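# The kitchen at Lornlow, washing-up day

27 March 2019

These notes go with the kitchen pages of the Lornlow house gallery. The kitchen is small, with one counter that does most of the work – cooking at one end, dishes at the other. The countertop is black with a fine speckle and the sink is stainless steel. It was refitted in March, and the old counter went to the Nicholas workshop, where it is now a bench.

The dark surface is easy to live with. Crumbs show less than they did on the old one, but water marks show more, so it gets wiped down at the end of each wash. Plates and cutlery are sorted next to the sink. Forks go together on a plate so they don't slide around or end up under the sponge.

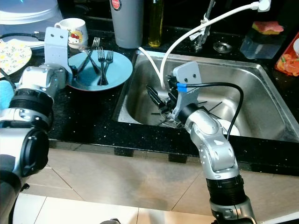
Utensils with dark handles are harder to keep track of in a full sink, and they are best done as one batch. Plates can wait until the handles are out of the way. We use the basin for everything and don't keep a separate tub for cutlery. A tub was tried for 7 days and took up too much of the counter.

**The back of the counter.** Oil stays out all the time, in a glass bottle. There is a tall gray tumbler back there too, with a round red-and-white logo near the top. Anything else that collects along the wall is moved when the counter is cleaned.

**The faucet and stopper.** The faucet is chrome and stands behind the back rim of the sink. The drain stopper is small and gets lost easily, so its place is on the counter just to the right of the faucet. A spare from Ciltitz is kept in the drawer, part number 2045.

**The sponge.** It is yellow and pink and sits on top of a clear plastic container, up off the counter. We replace it every 30 days.

**Plates.** The round light blue one is the plate we use most at the sink. There are white ones as well. They all go back in the Closex rack in the wall cupboard, which is 63 cm wide and fits between the door and the window with very little to spare.

The pantry shelves and the table are on the next page. The drawers are still being sorted and will be added when they are done.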